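Call for Participants: Sorting and Packing Sessions, Praltum Workroom

Praltum invites applications from adults who wish to take part in a series of paid sessions on the sorting and packing of small household items. The sessions form part of the Pálfi Storage Project, which looks at how people place everyday objects into divided boxes, trays and drawers, and at what makes one arrangement easier to use than another. Applications are open now and will close at the end of September 2020.

About the sessions

Participants work seated or standing at a table, according to preference. Each session consists of short tasks in which loose items are placed into the compartments of an organizer box, taken out again, and placed in a different order. Items vary from one session to the next and may include caps, balls, buttons, spools, clips and similar small goods. All materials are supplied by Praltum. Participants are not asked to bring anything from home.

The tasks are simple, but they call for patience. Some organizers have large and small cells in the same box, and deciding what belongs where is left to the participant. There is no correct layout. Staff will give the order in which items are to be handled and will otherwise not comment while a task is under way.

A session lasts 2 hours, including one break of 20 minutes. Participants are expected to complete a full set of four sessions, to be scheduled by agreement. Morning and afternoon places are available.

Who may apply

Applicants must be at least 18 years of age and able to handle small objects with both hands. Left-handed applicants are especially encouraged to apply, as they were few in number during the sessions held in March. Reading glasses may be worn. No previous experience in packing, retail or warehouse work is needed, although applicants with such experience are welcome and should mention it in their application.

Applicants who have taken part in an earlier Pálfi session may apply again, provided that they did not complete the full set.

Payment and expenses

Participants who complete all four sessions receive a payment of 200 dollars. Those who withdraw earlier are paid for each session attended. Local bus fares are refunded on presentation of a ticket. Parking behind the Drorneck Building is free of charge, but the number of spaces is limited and a permit must be requested in advance.

Place

Sessions take place in Room 31 of the Drorneck Building, on the Britemitz campus. The room is carpeted and may be reached by elevator. The entrance on the north side has a ramp. Long sleeves are permitted, but loose bracelets and large rings should be removed before a session begins. Lockers are provided in the hallway.

Face coverings are required in all shared areas of the building. Tables and organizers are wiped down between participants, and only one participant is admitted to the room at a time. Applicants who feel unwell on the day should telephone the front desk and will be offered another time without loss of payment.

How to apply

Please send a short letter or e-mail to the Participant Office stating your name, age, preferred hand, and the times of day at which you are available. A résumé is not required. Places are offered in the order in which complete applications arrive, and all applicants will receive a written reply - including those who cannot be placed in the current series.

Personal details are kept only for scheduling and payment and are deleted when the series closes.

Contact: Participant Office, Praltum, Drorneck Building, Britemitz | © 2020 Praltum | Back to top

Comments

sewingbox_k
Do all four sessions have to fall in the same week? I work shifts and could only manage one at a time.

Participant Office
Sessions may be spread over several weeks. Please list your shifts in the application.

northside reader
I did two of these in the spring and had to stop. Good to see I can apply again. The small cells are harder than they look with short fingernails!

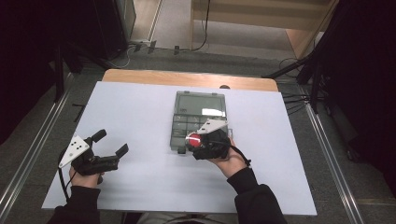

tamsel
Is the parking permit per visit or for the whole set? The form on the campus page does not say.

Participant Office
One permit covers the whole set. It should be requested together with your application.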